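カテゴリー：カーオーディオ・車載機器 ＞ 取付・配線用品 ＞ 内装はがし・端子抜き工具

Plalteck 内装はがし＆端子抜きツールセット「Kettle」

古いカーナビやカセットデッキを自分の手で外したことのある方なら、あの最初のひと押しの怖さをご存じだと思います。パネルのどこに爪があるのか分からず、マイナスドライバーをそっと差し込んだら「パキッ」。私も最初の車でやりました。あのときにこのセットがあれば、と今でも思います。

Plalteckの「Kettle」は、ダッシュボードまわりの脱着に必要な道具をひとつの巻きケースにまとめたセットです。名前だけ見るとお湯が沸きそうですが、設計担当のアレクシ・ペソネンさんが試作品を古いやかんに立てて保管していたのが由来だそうで、そのまま商品名になってしまいました。こういう話、大好きです！

当店では前のモデルから扱っていますが、今回の改良版は触った瞬間に違いが分かりました。へらの先端が薄くなり、それでいて根元はしっかり厚い。パネルのすき間にすっと入って、ひねったときに逃げません。以前のものは力をかけると先がしなって、爪の位置を探っているのか道具が曲がっているのか手元で区別がつかないことがあったのですが、今度のは爪に当たった感触がちゃんと指に返ってきます。

■ セットの中身

・内装はがし（平型、幅広）
・内装はがし（平型、細身）
・内装はがし（先曲がり）
・クリップはずし（U字先端）
・オーディオ引き抜き用キー（U字タイプ、左右一組）
・オーディオ引き抜き用キー（板タイプ、左右一組）
・端子抜き（一本爪用、二本爪用、丸ピン用）
・先端が磁石になった伸縮ピックアップ
・帆布の巻きケース

はがし類はガラス繊維入りのナイロン、キーと端子抜きはステンレスです。へらの柄には長さの目盛りが入っていて、これが地味に便利。パネルの奥行きを見るときにも、配線の余りをざっくり測るときにも使えます。

■ 引き抜きキーについて

輸入車の純正デッキを外すときに必要になるのが引き抜きキーです。前面の小さな穴や溝に左右同時に差し込み、カチッと手ごたえがあるところまで入れてから、まっすぐ手前に引きます。片側だけ先に引くと本体が斜めになって枠に噛んでしまうので、左右を同じ力で、少しずつ。

Kettleのキーは持ち手が大きめの輪になっていて、指を二本かけられます。細いキーを爪先でつまんで引っぱるのとは力の入り方がまるで違います。枠の中でほこりと熱で固まったようなデッキでも、落ち着いて引けます。

ただし、キーの形は車種や年式によって本当にさまざまです。穴の数、溝の幅、左右の向き。ご購入の前に、お使いのデッキの前面を正面から撮ってメールでお送りいただければ、合うかどうかこちらでお調べします。合わない場合はその旨をお伝えしますし、単品のキーをお取り寄せできることもあります。

■ 端子抜きについて

個人的にいちばん推したいのはここです。端子抜き！

カプラーごと切って繋ぎなおす方が早いと思われがちですが、純正のカプラーを残しておくと、あとで元に戻すときに本当に助かります。車を手放すときに純正デッキへ戻したい、でも線がぜんぶ切ってある……というご相談は今も多いです。端子を一本ずつ抜いて差し替えれば、線の長さもそのまま、ハーネスの見た目もきれいなままです。

使い方にはちょっとしたコツがあります。いきなり引き抜こうとせず、まず線を軽く奥へ押してください。端子の爪にかかっている力が抜けて、工具の先が爪の下に入りやすくなります。入ったら工具はそのまま動かさず、線の方をそっと引きます。これで抜けなければ、爪の向きが逆かもしれません。カプラーを正面からライトで照らして、もう一度見てください。

抜いた端子の爪は少し寝ているので、差しなおす前に細い先で起こしておきます。ここを省くと、走っているうちに端子が後ろへ下がって接触が悪くなり、片側のスピーカーだけ鳴らないという症状が出ます。原因探しに半日かかる、いやな故障です。
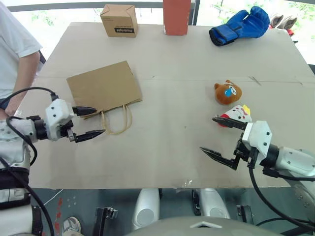 作業台の準備についても書かせてください。外したデッキやパネルをどこに置くかで、傷の数がずいぶん変わります。助手席にぽんと置くのは避けて、車のそばに台をひとつ用意し、上に段ボールを敷くのがおすすめです。写真の台も天板が明るいベージュの段ボールで覆われていますが、こういう面ならピアノブラックのパネルを伏せても安心感があります。汚れたら取り替えるだけですし、外したネジの位置を直接ペンで書き込めるのもいいところ。私は車の左右に見立てて線を一本引き、右側から外したネジは右、左側は左に置いています。白っぽい面は黒いネジがよく目立つので、転がっていってもすぐ見つかります。

敷くときは四隅をテープで留めてください。めくれた角に袖が引っかかって、せっかく並べたネジが全部床に落ちます（経験者です）。

■ 取り外しの流れ

車種ごとの手順は整備書に従っていただくとして、どの車でも共通するところだけ書いておきます。

1. キーを抜き、オーディオの暗証コードがある車は控えを確認する
2. バッテリーのマイナス端子を外し、整備書に指定された時間を待つ
3. シフトまわりに養生テープを貼る
4. 細身のへらで爪の位置を探り、幅広のへらに持ち替えて浮かせる
5. デッキを少しだけ引き出し、裏の配線を撮影する
6. アンテナ線、カプラーの順に外す

暗証コードの確認は、どうか最初に！　外してから気づくと、新しい機器を付けるまではよくても、戻したときに音が出ません。コードカードは車検証入れの奥か、取扱説明書の最後のページに挟まっていることが多いです。

寒い時期は樹脂が硬くなり、爪が折れやすくなります。2月に店の前で試したときは、暖房で室内をしばらく温めてから始めたところ、パネルの外れ方がまるで違いました。温めるのは手順1の前に済ませておいてください。

■ 使っている方の声

車載機器の取付をひとりで請け負っているミュゼイイェン・テュルクメンさんには、改良前から使っていただいています。今回のものについても感想をいただきました。

「細身のへらばかり減ります。これだけ三本ほしい。あと、巻きケースのひもが前より長くなって、手袋のまま結べるのがうれしいです」

このご意見、ほかの方からもよく聞くので、細身のへらは単品でもご注文いただけるようにしました。下の補修部品の欄をご覧ください。

■ 似た商品との違い

当店ではFovierの端子抜きセットも扱っています。あちらは端子抜きだけに絞ったもので、細かいピン用まで種類がそろっています。ECUまわりやセンサーの配線まで触る方には、正直なところFovierの方が向いています。デッキの載せ替え、スピーカー交換、バックカメラの配線くらいまでならKettleで十分まかなえますし、はがしとキーが一緒に入っている分、買い足しの手間がありません。両方持っておいて、普段はKettle、困ったらFovierという使い方をしている常連さんもいらっしゃいます。

■ 仕様

品番：KT-117
重量：497g（ケース含む）
巻いた状態の長さ：30cm
はがし材質：ガラス繊維強化ナイロン
キー・端子抜き材質：ステンレス
ケース：綿帆布、ひも留め
輸入元：Lunerholm

■ 補修部品

細身のへら（単品）：879円
幅広のへら、先曲がり、クリップはずし：各単品あり、価格はお問い合わせください
端子抜きの替え先：二本爪用のみ在庫あり
巻きケース：次回入荷待ち

■ お手入れ

へらの先は使ううちにささくれてきます。そのまま使うとパネルの縁に細かい線が入るので、目の細かい紙やすりで軽くならしてください。少し丸くなったくらいなら、かえって使いやすいこともあります。端子抜きは先を曲げてしまったらペンチで戻さず、替え先に交換を。一度曲がったところは次に必ず同じ場所から折れます。

帆布のケースは手洗いできますが、乾くまで工具は入れないでください。磁石つきのピックアップは、メモリーカードや時計とは別のところにしまっておくと安心です。

■ ご注文の前に

・エアバッグ本体やその配線には使用しないでください。オレンジや黄色のカプラーが見えたら触らず、専門の工場へご相談ください。
・引き抜きキーの適合確認には、車種、年式、デッキ前面の写真が必要です。
・パネルの外し方そのものについては、お手持ちの車の整備書が一番確かです。お電話では手順をご案内しきれないことがあります。
・未使用品に限り、引き抜きキーの形が合わなかった場合の交換を承ります。

本ページの内容は2022年9月3日に更新しました。二本爪用の替え先は、次の入荷分から先端の色が銀から黒に変わります。寸法は同じです。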